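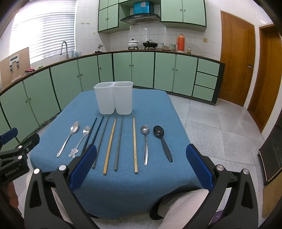 **Figure 4.** Wrist view at the start of a sorting episode, with spoons and chopsticks laid out in front of the two-compartment holder.

### 4.2 Choosing what to pick next

The planner in Tidar never sees a list of objects. It receives the wrist view, a short history of fingertip poses and the current opening of the gripper, and has to settle on one utensil before the arm commits to a path. Figure 4 shows why we grew so fond of this task. Chopsticks of different colours lie close to one another at slightly different angles, one of them is partly hidden behind a fingertip, and the spoons range from slim to wide. A segmenter trained on well-spaced objects tends to merge neighbours like these into a single blob, and the grasp point then lands in the gap between them!

We therefore split the decision into two stages. The first, taken over from Rurnov with small changes, proposes line segments along the long axis of each thin object and scores them by how much free cloth lies on either side. The second ranks the proposals by the cost of the whole motion, including the turn needed to bring the utensil upright over its compartment. Handles that already point towards the holder are cheap under this cost, and the planner quickly learns to take them first - a habit we did not write in and were delighted to find.

Fingertip occlusion needed separate treatment. We keep each proposal alive for four frames after it disappears and carry it forward using the measured wrist motion. Shorter memories dropped hidden chopsticks, and longer ones left ghosts on the cloth after a pick.

Training used 1,072 episodes from the Menzies set, with the wide-angle distortion left in place. Undistorting the input made straight edges easier to fit, but it also threw away the outer part of the view, where the holder often sits late in an episode.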